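Why our arm pressed into the plate, and how we found it

I promised to Maham Ansari that I would write down what happened with our clamp station in September, before I forget the details. She has asked me three times, so now I do it.

The task is simple to say. The arm picks a block from the table, places it on the fixture plate, and the toggle clamps hold it. At Lakbridge we build every station first in simulation, and only when it runs clean there do we send the program to the real cell. My part is the program. Fikri Pangaribuan takes care of the models of the fixtures. 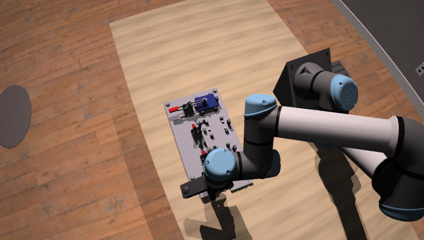
The fault came on the last part of the approach. In most runs the tool stopped above the plate at the correct height, but in some runs it continued 5 mm further and the contact force jumped above 400 N. Our limit is 200 N. The simulator stopped with a red message, and I was glad that it was only a simulator. The lowest of the three red handles is the one I was most afraid of, as the wrist comes down very near to it, and on a real machine a person may have his fingers there when he opens the clamp. I don't want to think long about that.

At first I suspected my own program. I made the approach slower, and the fault came less often, which made me believe that I was on the right way. I lost 2 days with this. Rory Mowat looked at my logs and said that a slower wrong movement is still a wrong movement. He was right, but I was a little bit offended.

Then I compared the heights in the log with the drawing of the fixture. The drawing had been changed, and the plate was now thicker. Fikri had updated the shape that we see on the screen, but the collision shape, which the planner uses, was still the old one. So the planner believed there was free space where there was already metal.
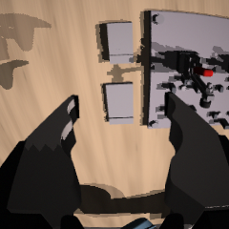

Why did it not fail every time? This question kept me awake. The planner chooses between several paths, and some of them come in from the side with a higher last point. Those were safe by luck. Only the paths which came straight down used the wrong height fully. When I forced it to come straight down, it failed in every run, and I was so happy that I called Fikri at lunch.

We changed these things:

The visible shape and the collision shape are now made from the same file.
The force limit is checked also during the approach, and before it was checked only after the gripper closes.
The program refuses to start if the version of the drawing and the version of the model are different.

The last one was an idea of Hanyu Pan, and it has already stopped me once, when I was in a hurry and had loaded an old model.

I still have one open point. The force value in the simulation depends much on how stiff we set the contact, so I don't know what the real force would be. If somebody has measured this on a similar clamp fixture, please write to me. Wian Coetzee thinks it would be lower, but he has no numbers either.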